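# Parnus open day, anyone else go?

**gridlock_ty** — 28 January 2025

Went to the Parnus open day with my daughter. They ran the sorting demo, fruit in one basket, everything else in the other. My picture of the table partway through:
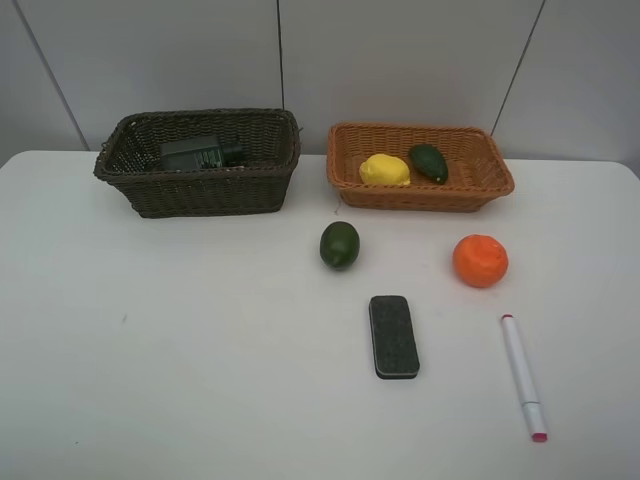 ## Replies

**mdf_and_glue**

I was in the group after yours. Same kind of setup, lemon and avocado in the light basket and so on. Our run got stuck on the marker. It tried 5 times and then staff reset it.

**gridlock_ty**

Ours had the lime, the orange, the eraser and the marker left to go at that point. It did the lime next and took its time.

**pallet_jack**

I don't see the point of showing this to the public. Two baskets and a few things on a white table. We move 600 cartons an hour at work with a machine from the nineties.

**mdf_and_glue**

Your machine moves the same carton 600 times. An avocado and a whiteboard eraser need different grips — that's the hard part.

**pallet_jack**

Fine, but then put 100 items out and let people bring their own. I'd drive over for that.

**sunny_side_lot**

Wiltasine let visitors bring things to their demo in November. Somebody brought a wet sponge and it took forever. I still liked it better than a prepared table.

**gridlock_ty**

I asked about that. The guy at the desk said maybe next time. Parking was free, by the way, but the lot is small, so use the Pruvden side.

**pallet_jack**

Did they say what it costs?

**gridlock_ty**

No. I asked twice.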